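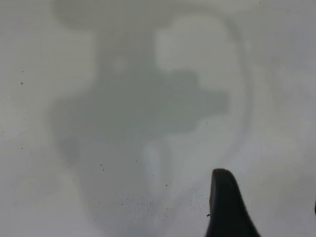

Altora opens orders for the Palomino dish kit

Altora will accept orders for Palomino from April. The kit adds a gripper and software for handling plates to a robot arm the customer already has.

Palomino is made for small canteens – up to 80 plates in one load. Setup takes some two hours.

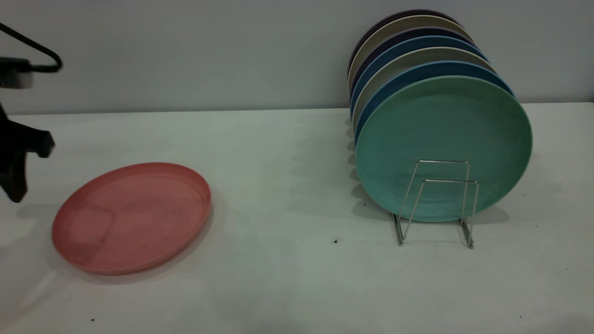
The price includes training for the kitchen staff. In this training they learn to work with a wire rack where plates of different colors stand on edge. For questions, please contact Nikola Lis at Altora.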